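# About the Doltska

The Doltska is a small movie house and film school on the corner across from the old bus depot in Astville. It has one screen, 64 seats, and a balcony that we keep promising to open again. We show older films mostly, with a soft spot for ghost stories, thrillers and the sort of low-budget shocker that used to play at midnight and then vanish for twenty years.

Teemu Halonen and Helmi Tikkanen started the place after the Nikolaidis hardware store moved out and left behind a long, tall room with a sloping floor (the building had been a theater once before, long ago, and under the paint you could still find the row letters). Teemu had been running a film club out of his garage, and his neighbors were very kind about the screaming, but they were glad to see him go. Helmi knew how to thread a projector, which settled who would be in the booth. She is still up there most evenings, and if you knock during the previews she'll let you look at the machine.

The school grew out of the talks we used to give after the show. People would stay to argue about an ending, then ask how a certain shot was done, and before long Tapio Kinnunen was standing at the front with a flashlight and a bedsheet, showing how to throw a shadow up a staircase. He now teaches our evening course, which runs for six weeks and starts up again every January. There are classes in writing, in sound and in cutting, and everyone who signs up works on a short film that gets shown on the big screen with family and friends in the seats. Some of these are very good! A few are very long.

Hertta Lappalainen looks after the library upstairs, named the Stumell Room for the family that gave us our first shelf of books. You're welcome to sit and read there any afternoon the doors are open, and the coffee is free, though Hertta would like it known that the cups don't wash themselves.

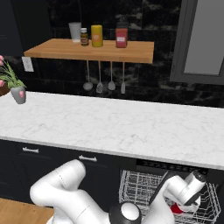
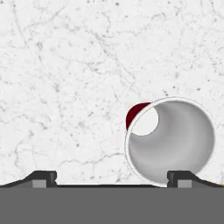

Our sound class is Eetu Miettinen's doing, and it fills up faster than anything else we offer. Eetu believes that half of a good scare comes in through the ears, and he likes his students to start with plain rooms and plain things before they go anywhere near a haunted house. Take a dark wall with a wooden shelf on it, a cup, a little brown bottle with a white cap - what would you want to hear in a kitchen like that at two in the morning? His students come back with the most wonderful answers, and we've all slept a bit worse for it.

If you'd like to visit, come to the box office half an hour before any show and ask for one of us by name.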